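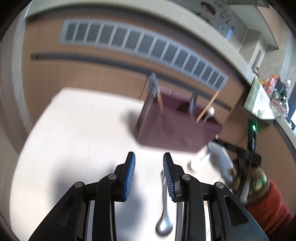 Aug 14, 2024. Utensil sorting, Sakent kitchen bench

Second go at the holder question. The Jinitz notes say an upright holder beats a drawer for anything with a long handle. I had my doubts in April and still have them.

What we want to know: does a box with everything standing in it get used, or does it become a place where things are put so the table looks clear? Ours holds the tall stuff, including a long thin stick with no job I can name, leaning out at the right as it always does. I'd throw it out but somebody will want it the next day.

Spoons are the trouble. A short spoon drops behind everything else and you end up tipping the lot out to get at it. Grinico's leaflet claims 600 g of mixed utensils per holder "with easy access". Weight was never the problem. 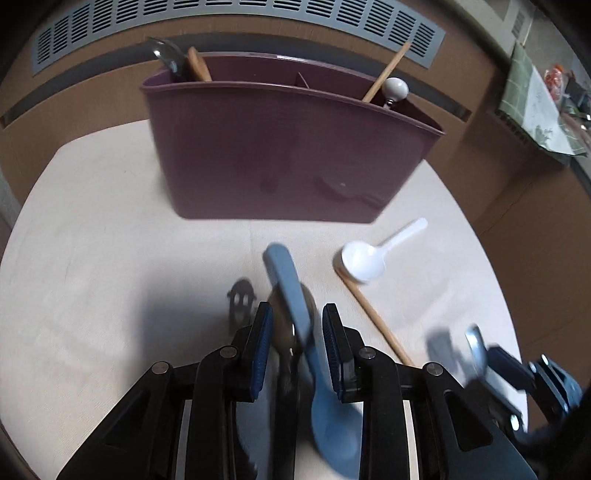 Light blue plastic spoon, held by the middle, with the holder behind.

Rule for this round: 3 passes, 12 pieces each, handles down, heads up. No sorting by material. The Younis method has metal on one side and wood on the other, and I can't see anyone keeping that up past the first wash.

Things to settle before next time:
Is the stick in or out? Decide and write it on the sheet.
Flat handles vs round ones. I suspect flat ones slide down more easily but have nothing to back that up.
Try the same set laid in a tray. If the tray is quicker I'd like that written down this time.

Not ordering a second holder until the tray has had a fair go.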